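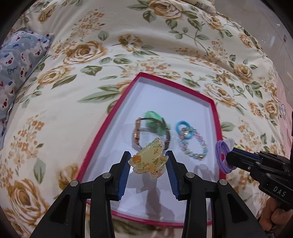

Vol. 7, Issue 11 | Page 200

E-mail this article | Print this article

Second Drives, Second Thoughts
What a small office learned from moving its old laptops to new storage

By Cadi Mostyn
11/02/2025

The laptops at Istus were bought in one batch, and they aged in one batch. By last spring the complaints had settled into a pattern: long startup times, a mail program that stalled when it rebuilt its index, and fans that ran through most of the morning. The machines had enough memory and the processors were rarely busy. What they also had was a mechanical hard disk, spinning at the slower of the two common laptop speeds, and a disk queue that seldom dropped to zero while anyone was working.

Emlyn Ellis, who keeps the computers running at Istus along with the phones and the door locks, asked for new laptops and was given a budget for drives. He chose a mid-range SATA model from Jinton with 200 gigabytes of usable space after formatting. The old laptops have no slot for the faster card-type drives, so the interface set the ceiling before any shopping began.

"I read the sequential numbers on the box and then ignored them," Ellis says. "People here open small files all day. They don't copy movies."

Large sequential transfers are the easiest work a drive can be given, and they flatter almost every product. Office work is mostly short reads scattered across the disk, with bursts of small writes when a program saves its settings or the operating system updates a log. A mechanical disk has to move its heads for nearly every one of those requests. A solid state drive has no heads to move, and the gap between the two is widest in exactly this kind of load.

Ellis measured before he changed anything. On a typical machine, the time from power button to a usable desktop was 159 seconds. He counted "usable" as the point at which the mail window would accept a keystroke and show the letter right away. With the same system image copied to the Jinton drive, startup fell to about a fifth of that. He repeated the test after a month of use and the result had barely moved.

Cloning the disks

The copying took longer than the planning. Ellis used Flustura, a cloning tool that runs from a USB stick and does not need the source system to be running. It reads only the blocks in use, so a half-full disk copies in half the time, and it can write to a smaller target as long as the data fits.

Two settings caused trouble. The first was partition alignment. Several of the older laptops had been set up with a partition that began at an odd offset, harmless on the original disk but costly on flash memory, where a single small write can end up touching two physical pages. Flustura has a box for correcting the offset, and it is not checked by default. Ellis missed it on the first machine and had to start over.

The second was the power setting that parks an idle disk. On two laptops it carried over from the old system and produced short freezes after quiet periods. Turning off link power management in the advanced power options cured both.

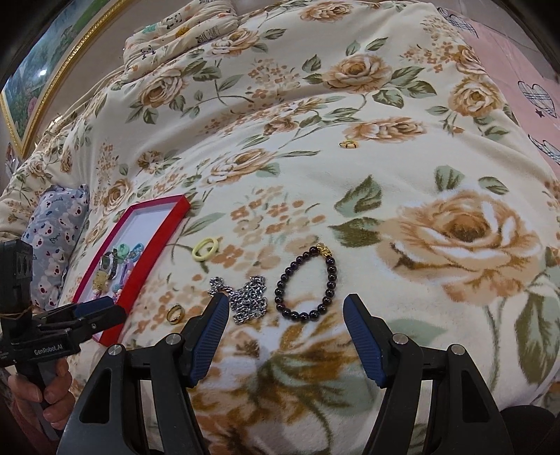
Wear and what to watch

Flash cells survive a limited number of writes, and the subject comes up whenever a solid state drive is proposed for business use. Nhyira Aryee, a storage consultant who looked over the Istus plan, considers the worry misplaced for desktop work. The drives carry a rated write total that an office user would need many years to reach. Controllers spread writes across the cells, and the drive keeps a reserve of spare blocks.

She is less relaxed about full disks. A drive filled close to capacity has little room to rearrange data, and write speed drops sharply. Her advice is to leave a fifth of the space free and to confirm that the TRIM command is reaching the drive, especially after cloning.

She also asked Ellis how he planned to handle failures. A worn mechanical disk often gives some warning in the form of noise or slow sectors. A solid state drive can simply stop answering. Istus now backs up each laptop nightly to a server in the same building, with a weekly copy sent elsewhere.

The old disks were wiped and kept. Ellis put a few of them in external cases for moving large files between desks. The laptops themselves are expected to last two more years, at which point the hinges will probably decide the matter.

E-mail this article | Print this article

Search this site: Enter keywords Go

Recent items
Unnithan Backup Server: Setup Notes
Reading a Drive Health Report, by Caradog Voyle
External Cases Compared
When to Replace a Laptop Battery, by Stavros Chrysikopoulos
Letters: More on Partition Alignment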